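Search this site Go Print this page | E-mail this page

The Floor, the Chair and the Bed: Where Clothes Go in a Shared Apartment
Project report, Introduction to Domestic Design
Matilde Tavares and Chak-lun Yu
November 9, 2019

1. Why we did this

Every apartment in the Rarthorpe building has a closet. Every apartment also has a second closet, which is whatever flat surface is closest to where a person gets undressed. Our question was simple: when a piece of clothing is taken off and isn't dirty enough to wash, where does it end up, and how long does it stay there?

We kept a log for 27 days in 2 apartments, ours and the one across the hall. Each time a garment was put down anywhere except a hanger, a drawer or the hamper, somebody wrote it on the sheet taped to the door. We ended up with 326 entries. Chak-lun is responsible for more of them than he would like printed, so we have left out the breakdown by person.

2. What we found

The bed won. We had bet on the chair, but a chair fills up fast and then things slide off the back of it. A bed has room. It also has a deadline, in theory, as you can't sleep until you clear it. In practice people push the pile over to one side and sleep next to it. One sweater went into the log on five separate nights without ever getting as far as the Skerkier dresser, four steps away.

The near edge of the bed was the favorite spot. Matilde calls this "the drop zone" and drew a map of it, which is in the appendix and is more detailed than it needs to be.

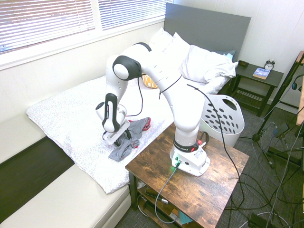
Figure 1. Gray garment with red trim on the near edge of the bed, unfolded. White comforter, pillows toward the headboard.

A light comforter turned out to matter a little. Dark clothes on white bedding got picked up sooner than dark clothes on the striped Udwood blanket across the hall, where a navy T-shirt went missing for most of a week while lying in full view.

3. What we tried

For the last part of the log we made one rule: fold it where it lands. No walking to the closet, just fold it. We timed ourselves, and a folded shirt never took more than 60 seconds, including complaining. Folded things were put away the same day far more often than crumpled ones. We think a crumpled shirt looks like a job and a folded one looks like an errand - but that is a guess, and our sheet had no column for it.

We also tested an Østergaard wall hook. It held one bathrobe from the first evening on and was never available again.

4. Problems with the method

People behave when there is a sheet on the door. Entries dropped during midterms, and we doubt that tidiness was the reason. Socks were excluded after the first weekend for everyone's sanity.

Contact | Copyright Domestic Design Student Projects | Back to top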